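Against the Shared Bench

Most advice on workshop layout starts with storage. Buy more drawers, label them, and the surface will stay clear. I have worked at benches in Zadotville for 15 years and I think this gets the order wrong. A surface collects whatever has no assigned return time, and drawers do not change that.

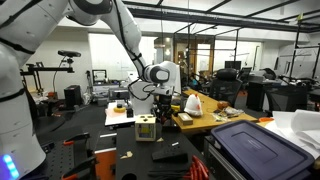 Small offcuts are the best measure of how a bench is run. Large tools get put back when the next person needs the space, but scrap does not obstruct anyone, so it stays. Two beige scraps on a black top, one of them a small triangle, are easy to see and take a few seconds to remove. Red-handled tools bunched at the side of the same top are a different problem and need a fixed rack within reach.

My proposal is dull. Clear the top to bare surface every 200 minutes of work, scrap first, then clamps, then hand tools. Boxes go last. The Sowerby layout guide allows clamps to stay out overnight. I would not.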